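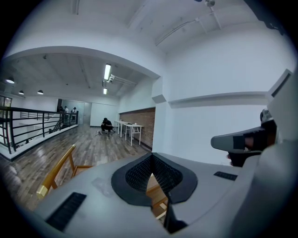 Welcome to the print room FAQ! We run the in-house print shop at Skatberg, and we get wonderful questions every week from people all over the building, so we finally sat down and wrote the answers out. Most of them are about files, paper and turnaround, with a healthy number about the wide-format machine (everybody loves the wide-format machine, and so do we). Color comes up constantly too. If you ask for "warm yellow" we can land in a lot of different places, from lemon to the honey-gold of a varnished wooden chair, so please send us a color value or a printed piece you already like and we'll match to that.

Print this page
E-mail this page

What can you print for me?

Flyers, booklets, posters, name badges, course packs, window graphics, banners, table cards, stickers – if it can lie flat, ask us. We can print on most papers you'd find in an office supply catalog and plenty you wouldn't. Booklets can be stapled or glue bound.

What kind of file should I send?

A PDF, please, with the fonts embedded. If you're working in a page layout program, the "press quality" export is nearly always the right one. Word processor files are fine for plain text jobs, but text can reflow when we open them, so look at the proof extra carefully.

What is bleed, and do I really need it?

Bleed is the extra bit of picture or background that runs past the trim line, and yes, you need it if anything on your page touches the edge. An eighth of an inch on every side does it. Keep your text at least a quarter inch inside the trim and you'll be in great shape.

My pictures look sharp on screen. Why did you tell me they're too small?

Screens are very forgiving! A picture copied from a web page usually has far fewer pixels than print calls for. Go back to the original file if you can find it. For banners and big posters we can work with less, as people look at them from farther away. Not sure? Send it over and we'll run a small test strip.
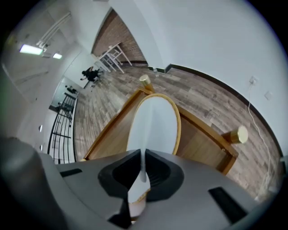 The test strip is free, by the way, and you're welcome to come down and look at it under our viewing lamp. Colors shift a surprising amount between the lamp and an ordinary ceiling light, and it's great fun to see the two side by side.

How long will my job take?

Black and white jobs under 400 sheets are normally ready in 2 working days. Color and anything bound takes 4. Busy season is November, when the calendars and the year-end reports all show up together, and we'd love it if you could give us a bit more notice then. Rush jobs happen – call us first and we'll tell you what's possible.

Can you handle really short runs?

Absolutely, one copy is fine. The digital press doesn't need plates, so there's no setup charge for small jobs. Once you get into long runs of a single piece we'll sometimes suggest sending it out to Trenerley, our offset partner, and we handle the ordering and delivery for you.

What is Culex?

Culex is our online ordering system. Log in with your usual staff password, upload your PDF, choose your paper and finishing, and you'll get a price before you commit to anything. Your old jobs stay in there for reordering, too. If the upload hangs, try a file name without any punctuation in it. That fixes it more often than you'd think!

Do I always get a proof?

Every new job gets a PDF proof by e-mail. Reorders go straight to press unless you tick the proof box. We hold proofs for 30 days, and after that the job closes and you'll need to send it in again.

Can I use recycled paper?

Please do! Our house stock is recycled already, and the uncoated cover weight is lovely for invitations – it takes a fold beautifully if we score it first. Ask for the swatch book at the counter.

Where do I pick things up?

At the counter, ground floor, from 8:30 a.m. to 4:30 p.m. Bring your job number. We can also put smaller packages in the internal mail.

Contact the print room | Copyright Skatberg Print Services | Back to top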